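3.2 Conservação do arroz cozido nos domicílios estudados

O inquérito domiciliar foi realizado em dois bairros do município de Itico, Belhaj e Mateck, e abrangeu 173 famílias que preparam arroz pelo menos uma vez ao dia. Cada família preencheu um caderno de registo durante nove dias seguidos, anotando a hora do preparo, a quantidade de grão cru, a hora de cada refeição e o destino da sobra. No total foram obtidos 2970 registos válidos. Os registos sem hora de preparo foram excluídos da análise, conforme o critério descrito na secção 2.

Em Belhaj, o preparo único pela manhã é a prática dominante. O arroz é cozido antes da saída para o trabalho e serve para o almoço e para o jantar. Em Mateck, onde muitas famílias têm comércio na própria casa, o preparo divide-se em dois momentos, e a quantidade de cada vez é menor. Esta diferença já tinha sido observada por Hye-jin Ji num estudo anterior sobre os horários das refeições na mesma região, embora a autora não tenha considerado o modo de conservação entre uma refeição e outra.

As formas de conservação declaradas foram agrupadas em quatro categorias: na própria panela, tapada, à temperatura da cozinha; num aparelho elétrico com função de aquecimento; no frigorífico, dentro de recipiente fechado; e embrulhada em pano. A última categoria aparece apenas em Mateck e quase sempre em famílias com pessoas idosas, que a descrevem como costume aprendido com a mãe ou com a sogra. Nas entrevistas, algumas delas disseram que o pano "deixa o arroz respirar", expressão que voltaremos a discutir na secção 4.

É preciso notar que a escolha da forma de conservação não depende só do equipamento disponível. Entre as famílias que possuem frigorífico, uma parte declara não guardar nele o arroz, porque o grão fica duro e exige novo aquecimento com água. A textura foi o motivo mais citado nas perguntas abertas, antes do preço da eletricidade e antes da segurança do alimento. 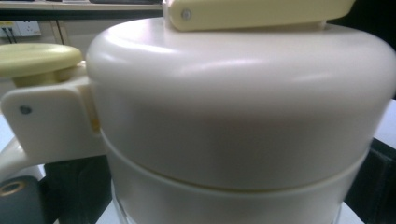

Figura 4. Aparelho de cor creme, com tampa arredondada e pega amarelo-clara.
p. 61

A presença de aparelhos de corpo cilíndrico e tampa separada influencia também a medida usada. Nas entrevistas, a quantidade de arroz cru foi indicada em copos, em latas ou "pela altura da água no dedo", e apenas uma minoria utilizou gramas. Para permitir a comparação, pedimos a cada família que medisse a sua porção habitual na balança fornecida pela equipa. A porção mais frequente nas famílias de quatro pessoas foi de 700 gramas por preparo, valor que inclui, na maioria dos casos, uma sobra prevista para a refeição seguinte.

A palavra "sobra" merece aqui um esclarecimento. Nos primeiros cadernos, várias famílias deixaram esta coluna vazia, mesmo quando o arroz da manhã era comido à noite. Nas visitas de acompanhamento compreendemos que, para elas, o arroz guardado para o jantar não é sobra — é simplesmente o arroz do dia. Sobra é aquilo que passa para o dia seguinte. A partir do terceiro dia de registo, a coluna foi dividida em duas, "mesmo dia" e "dia seguinte", e os dados anteriores foram corrigidos por telefone com a pessoa responsável pelo preparo.

Com esta correção, o destino do arroz do dia seguinte ficou mais claro. Em Belhaj, ele é sobretudo frito com ovo ou legumes na primeira refeição. Em Mateck, é mais comum juntá-lo à sopa ou dá-lo aos animais domésticos. O descarte no lixo foi pouco declarado nos dois bairros, mas este resultado deve ser lido com cautela. Durante as entrevistas, o ato de deitar arroz fora foi muitas vezes associado a vergonha, e é possível que alguns casos não tenham sido registados.

Quanto ao tempo entre o preparo e o último consumo, os intervalos mais longos aparecem nas casas em que uma só pessoa cozinha e trabalha fora. Não encontrámos relação clara com o número de crianças. A relação com a estação do ano não pôde ser avaliada, pois o trabalho de campo decorreu inteiramente em maio, mês de temperatura moderada na região. Uma segunda recolha, nos meses quentes, está prevista no âmbito do projeto Anivex, com o mesmo caderno e com a coluna dividida desde o primeiro dia.

3.3 Variação segundo o tipo de grão

O tipo de grão foi anotado pelas próprias famílias, com o nome usado na compra. Por essa razão, as designações não correspondem sempre à classificação comercial, e agrupámos os nomes locais em grão curto, médio e longo depois de examinar uma amostra de cada um.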